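Gripper fault, part whatever

2026-10-01

Quick one because I have to be out the door by six and if I don't write this down now I'll forget the order things happened in.

Short version: the arm let go of power on one finger motor mid close, the other one kept pushing, and the software logged it as a good grasp. Nothing broken. One pinched thumb (mine, fine, bit purple).

Longer version. We've been running the tidy-the-desk task on the Bennani arm since July. Small stuff, personal care, stationery, whatever fits between the fingers. Pick it off the tray, put it in a basket, do it again. Boring in the good way. Then last week the success numbers went weird. 102 attempts, 84 marked as successful, which sounds okay until you look in the baskets and what's in there doesn't match. Stuff left on the tray that the log swore had been lifted.

So I assumed it was the Plellora build. Everybody blames Plellora first, including me. Rolled it back, ran again, same thing. Lost most of a morning to that. Then I blamed the network, moved the logger off Hostgate and onto the local box. Same thing, only faster. 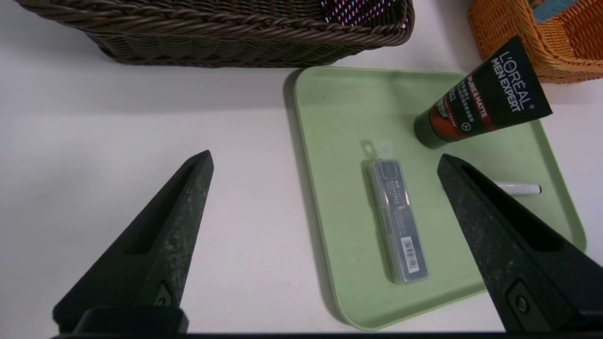
What finally got me there was going through the wrist camera frames next to the motor current, one at a time, like an idiot, with a coffee. The log only knows two things about a grasp - did the fingers stop moving, and is the current above the threshold. If both are true it says "holding" and moves on. Fine for a solid thing. Less fine when the thing is a long clear case lying between the tips with open space either side of it, and a face wash tube and a white pen right there next to it for the right finger to get tangled up with. One finger leans on the wrong object, stops, current goes up. Holding! Off goes the arm with nothing.

That explained the false grasps. It did not explain my thumb.

The thumb was a seperate problem. I'd paused the task from the screen and reached in to straighten an object, as I have done a hundred times, and the left finger closed. Slowly, but with plenty of push. Pause stops the arm joints. Pause does not stop the gripper if a close command is already queued, and because the right motor had dropped out the controller never saw "done" so it kept retrying the close. Forever, apparently. I got my other hand to the e-stop and that worked right away, which is the one nice thing I have to say about the afternoon.

Dorothy Pickering pulled the cover and found it before I'd finished swearing. Connector on the right motor, half seated. It looked plugged in. You could wiggle it and watch the voltage come and go on the meter. Wrist rotates one way, contact. Rotates the other way, no contact. So the fault only showed up in some poses, and I had been sorting my failures by object, not by pose, so of course I saw nothing.

Sorted by wrist angle it was embarrasing. Nearly all the bad ones in one lump.

What's changed as of today:

New connector with a latch, plus a dab of the stuff Dorothy uses so it can't walk out.

Gripper gives up after 4 close attempts and throws a real error. Red, on the screen, with a beep I already hate.

Pause now kills the finger motors too. You lose whatever the gripper was holding if it relaxes, and I don't care.

Both fingers have to report in, each on its own, or it isn't a grasp. Also the finger gap gets checked against how wide the object is supposed to be.

Hands stay out unless the e-stop is pressed. This was already the rule. I wrote the rule. Yes.

Force limit is down to 80 percent of what it was while I think about it. It drops the heavier tubes sometimes now. Will live with that for a bit.

Still open: Asero, who sold us the gripper, say the dropout should have tripped a fault on their side and want the raw logs. Sent them last night, no answer yet. I'd also like to know how many of the older runs are bad, going back to summer, and I'm not looking forward to finding out. Can probably filter on the right motor current sitting at zero while the left is working. If anyone has done that kind of cleanup and has a script lying around, comments are open.

Ok, really leaving now. More when Asero write back.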